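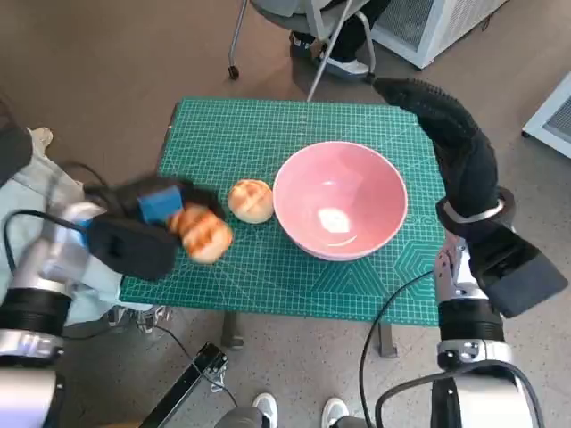
The pink Vastness bowl with two of our crosshatched rolls on a green cutting mat.

LILCOMBE BAKES OPENS ORDERS FOR THE VASTNESS BOWL AND A BAG OF ROLLS TO GO IN IT

For release in October

Hi, I'm Purificación Sotomayor, I run Lilcombe Bakes, and I've been wanting to write this one since spring! We are a bread shop that is now also, a little bit, a bowl shop. Starting this month you can order the Vastness, a pink ceramic bowl for the middle of the table, and it comes with a bag of our small round rolls.

If you've been in the shop you know the rolls. They're golden brown, glossy on top, with the crosshatch cut into the crust, and people have been buying them by the bagful for as long as we've been open (we went through 358 on one very long morning last winter and I still think about it). What we never had was a decent thing to serve them in. We tried baskets. Crumbs everywhere. We tried a big platter and the rolls went for a walk every time somebody bumped the table.
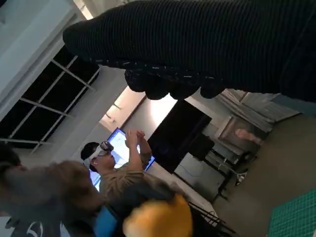

So I asked Bernadette Brannigan at Lumbantobing Pottery if she would make us a bowl, and I gave her a really terrible brief, something like "wide, but also deep, and pink." She made it anyway. The outside is matte, the inside is a slightly lighter pink, and the rim has a thin pale edge that I'm very fond of. It sits flat. It's wide enough that you can reach in and take a roll without fighting the others for it, and deep enough that they stay put when you pass it down the table.

The name was Bernadette's idea. I thought it was a lot of name for a bread bowl, but then her first version turned out so enormous that we all called it the Vastness as a joke - and when she brought the size down, the name stuck.

"I wanted a bowl you'd leave out on the counter even with nothing in it," Bernadette told me. "Purificación wanted one that would hold supper rolls for a family. We argued about the depth for two months and I think she won."

(I did win.)
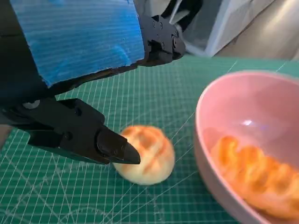
A few practical things. The first run is 2000 bowls, all in the one pink, and yes, people have already asked for blue. Maybe next year. Each order comes with a bag of four rolls, baked the same morning you pick up. If you'd like something different in the bag, you can swap the rolls for our Jura loaf, which is darker and chewier and makes terrific toast, although you'll want to slice it before it goes anywhere near a bowl.

Rolls are best the day you get them. On day two, split them and put them under the broiler with butter. Past that, make breadcrumbs!
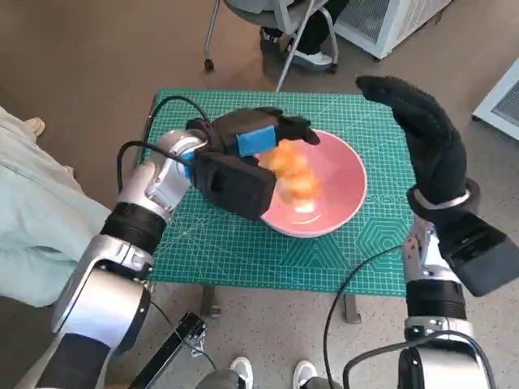 Page last modified: October, 4:00 PM

Orders are pickup only for now. I would love to ship, but I've packed enough pottery in newspaper to know we need better boxes first, and we're working on that with Lumbantobing. You can order at the counter or by phone, and stores that want to carry the bowl on its own can get a wholesale sheet from us.

Writers and editors, if you'd like to talk to Bernadette about the glaze or to me about the bread, call the shop and ask for either of us. Mornings are loud, so try after 2 p.m.

Press contact: Purificación Sotomayor, Lilcombe Bakes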